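The Slow Business of Drying Oak 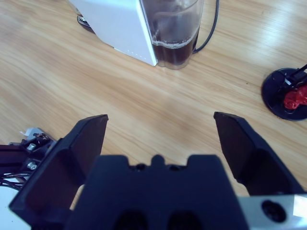
Freshly sawn oak holds more water than most buyers expect. Moisture content is given as the weight of water divided by the weight of the fully dry wood, and a green board can come off the saw at 74 per cent. Furniture for a centrally heated house needs to sit near 11. Everything between those two figures is the work of the drying yard.

At Brernia, a small hardwood yard, boards are stacked outdoors on softwood stickers, each one placed directly over the one beneath. If the stickers wander out of line, the boards sag between them and dry with a permanent bend. Ends are sealed with wax emulsion on the day of sawing. End grain loses moisture far faster than the face, and an unsealed board will split inwards from both ends.

Tien-fu Tai, who manages the yard, starts new stacks in February, when the air is cool and the surface dries gently. Stacks begun in a warm, windy spell are covered with shade netting. "People worry about rain," he says. "Wind does more damage. The outside shrinks, the middle hasn't moved, and you get checks all along the face."

Air drying alone will not reach furniture levels in a British climate. The final stage takes place in a Misel dehumidifying kiln, run at a low temperature. Sample boards are weighed every 4 hours at the start of a load and the schedule is adjusted from the results. A meter with pins gives a quick check, though readings above fibre saturation are of little use.

Finished boards go indoors for several weeks before sale. Tai advises customers to leave them in the workshop for a further period, stickered and off the floor, and to take equal amounts from each face when planing. A board planed on one side only will usually cup overnight.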